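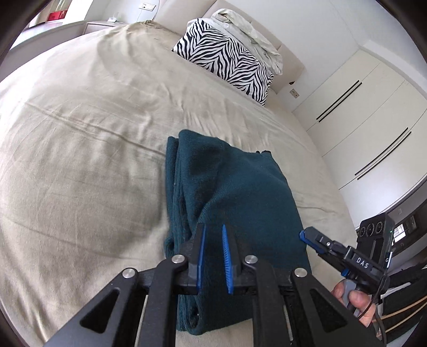

3.2 Collecting the folding demonstrations by hand

Figure 2. Folding a teal knit garment on a bed with two hand-held grippers.

I'll admit I had a favorite going into this part of the study, and it was remote control. I'd spent most of November driving our two arms from a desk, I was pretty good at it, and I figured the hand-held grippers would give us quick but sloppy data. So take my enthusiasm in this section as coming from a convert!

We ran the same folding task both ways. In the remote setup (Section 3.1) the person sits at a console and moves the arms through a pair of handles. In the hand-held setup there's no arm at all during recording: the person holds one gripper in each hand, squeezes the trigger, and folds. Sneha and I recorded 109 hand-held demonstrations and kept 103 of them. The six we threw out all had the same problem, a tracking dropout when one gripper passed behind the other, and we couldn't patch the gap without guessing.

Thick knits gave us the most trouble (Figure 2). A T-shirt lies flat once you've folded it, but a heavy sweater wants to spring back, and the layers stack up until the jaws have to open wide just to get around the edge. At the console I kept pinching only the top layer. With the grippers in my hands I could feel the bundle push back through the handles, and I'd slide in a little deeper without thinking about it. That small correction shows up in the recorded paths as a short forward nudge before the jaws close, and we left it in.

We also moved off the lab table for this set. Sheets wrinkle and mattresses give, so the height of the work surface changes as you press on it (Trilok warned us, and he was right). Rather than model the mattress, we let the demonstrations cover it. Each person could start from whichever side of the bed they liked, and we asked only that both grippers be open and clear of the cloth at the start and the end.

One thing I'd do differently: we never agreed on what counts as a finished fold. Esperanza squares up every corner, while I tend to stop once the thing is compact. Her recordings run longer, with lots of small pats at the end, and the policy trained on all 103 picked up the patting but not always the squaring. We come back to this in Section 5, where we train on each person's data separately.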